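Can I leave a toaster oven plugged in all the time?
Posted by Skekidance, 5/11/22

We moved into a rental in Granonach and the only free outlet in the kitchen is behind the toaster oven. I use it maybe 2 times a week. My mother-in-law unplugs everything before bed and thinks we should too. The cord is fine but the plug feels a little warm after a long bake. Is that normal?

Urban

A little warm after a long bake is normal. Hot is not. If you can't keep your fingers on it, stop using that outlet and have it looked at. Loose contacts in old outlets are the usual cause.

Plug it straight into the wall, no power strip or extension cord. Mine draws 1,500 watts and I also had a kettle on the same circuit, and the breaker tripped every morning until I moved the kettle. 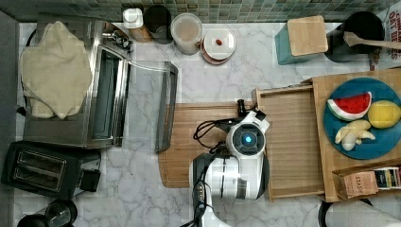
As for unplugging, most manuals tell you to do it when the oven isn't in use. I got into the habit in October and it takes two seconds. Pull the plug, not the cord. Empty the crumb tray while you're at it.

Janer

I've had mine plugged in for 19 years, never a problem. It was $49 new.

Urban

Janer, does yours have a dial or a digital clock? The ones with a clock use a bit of power all day. Not much on the bill though.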